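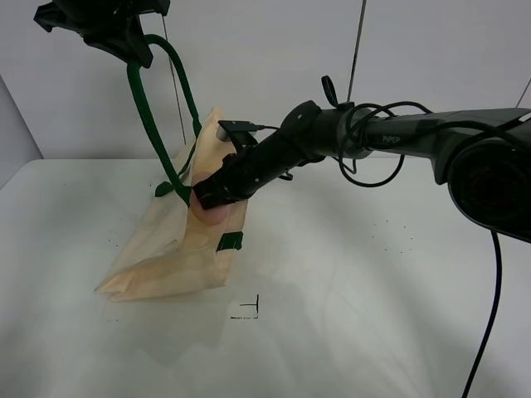

About Pratier

Pratier gathers demonstrations for learning systems that control robotic arms. We were formed as a small workshop in Drisden and now serve research groups and manufacturers who need well-kept examples of everyday handling tasks. Our main interest is cloth, bags and other soft goods, which seldom take the same shape twice.

What we do

Each task begins with a written brief agreed with the client. An operator guides the arm through the task, and the movement is stored together with the views from every camera. A standard set holds 190 demonstrations of one task. The starting position of the item is altered between attempts, within limits stated in the brief, and the table is marked so that it can be returned to a known place.

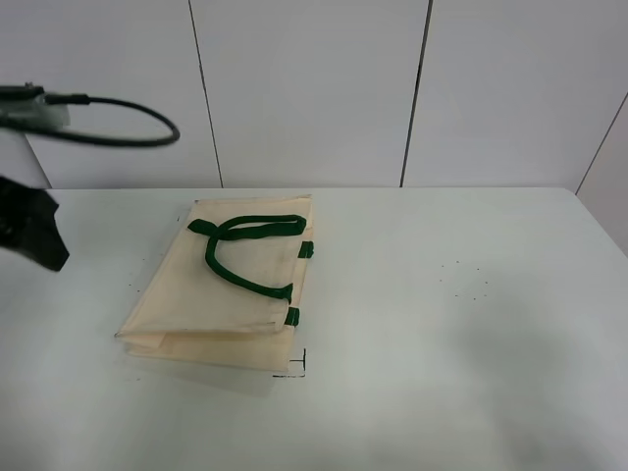
Folded canvas bag with green handle, beside a corner mark on the table.

How we record

Fixed cameras cover the workspace, and a small camera on the arm gives the view from the gripper. All views share one clock. Operators work in sessions of 90 minutes and change over at the end of each — a rule we have kept since our first contract. Attempts that do not succeed are retained and labelled as such, unless the client asks otherwise. 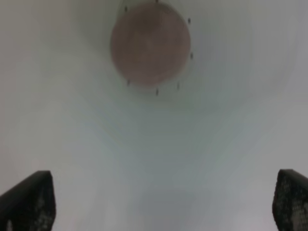 Review and delivery

Every demonstration is watched in full by 2 reviewers, neither of whom recorded it. They check the start and end of the task, the agreement between cameras and the written label. Where they differ, the demonstration goes back to the session lead. Finished sets are delivered with the brief, the review notes and a list of known faults.

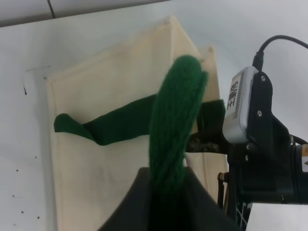

Green knitted item held at the gripper, with the cream canvas behind.

Our people and premises

Pratier employs 23 staff at two sites. Recording takes place in Drisden; review and client services are based at Scanlon House. Our labelling software, Damier, was written by our own staff and is supplied to clients with each completed set.

New operators are admitted to training each October. Enquiries about recording work or employment should be addressed to the Drisden office.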